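Feb 5, 2021. Handout for unit 3, Packaging and Shelf Life. Read before the lab session.

## 3.1 Headspace

Headspace is the volume of gas between the surface of a product and the underside of its closure. It is stated in milliliters or as a percentage of total container volume. Two containers with the same nominal fill can differ in headspace if their walls flex or the lid is domed.

Oxygen in the headspace is consumed first. Oxygen entering through the wall and the seal arrives later and at a slower rate. For dry goods the second source usually sets the end of shelf life. For sauces and dressings the first can matter more, as most of the color change happens early.

## 3.2 Permeation and leakage

Keep these terms separate in your reports.

- **Permeation** is movement of gas through the intact material. It depends on the polymer, wall thickness, area, temperature, and the pressure difference across the wall.
- **Leakage** is movement through an opening: a channel in the seal, a pinhole, a vent, a badly seated lid.

A leak short-circuits the barrier. If a container has an open path to the air, a better wall material gives almost no gain. Check the closure before doing any permeation math. 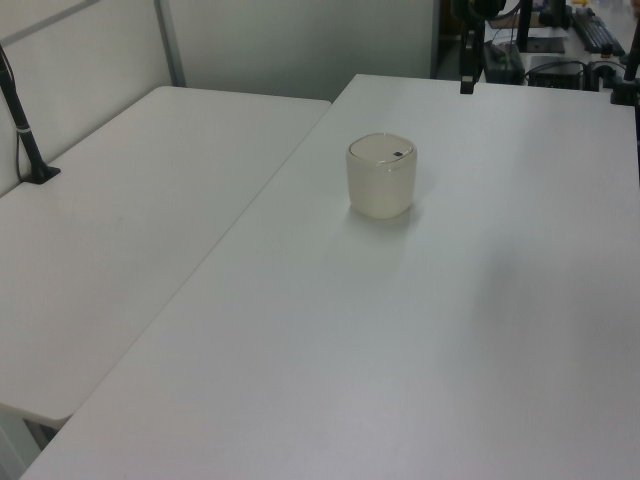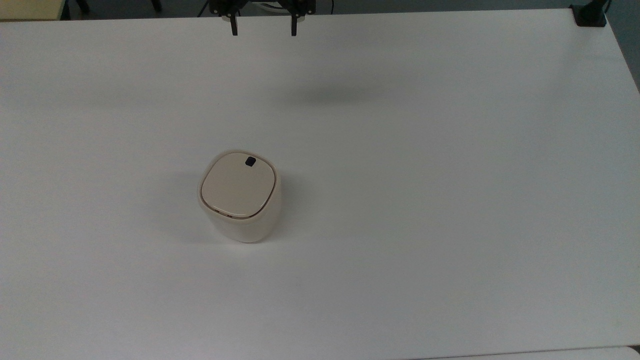

## 3.3 Water vapor

Water vapor is treated like oxygen, with one difference: the product itself sets the inside humidity. A cracker gains water in a humid storeroom, while a soft cookie in a dry one loses it. The direction of transfer follows the difference in water activity, and total water content is a poor guide.

For the Ellery data set, assume constant temperature and a linear sorption curve over the working range. The Clivside data set does not support the linear assumption above the midpoint of its range, so use the tabulated values there.

## 3.4 Worked setup

A Premum tub has a total volume of 700 mL. The fill leaves a headspace equal to 5% of that volume.

Headspace volume = 700 × 0.05 = 35 mL

Taking air as 21% oxygen by volume:

Oxygen in headspace = 35 × 0.21 = 7.35 mL

Compare this figure with the oxygen the product can absorb before it is rejected. If the allowance is smaller than 7.35 mL, flushing is required before sealing, whatever the wall material.

## 3.5 Problems

1. Repeat the calculation in 3.4 for a headspace of 7%.
2. The Grosto pouch has a lower permeation rate than the Premum tub but a longer seal. State which measurements you would need to compare them over the same storage period.
3. Explain why a vented lid should be left out of a permeation ranking.

Problem 2 is used again in the April review, so keep your working.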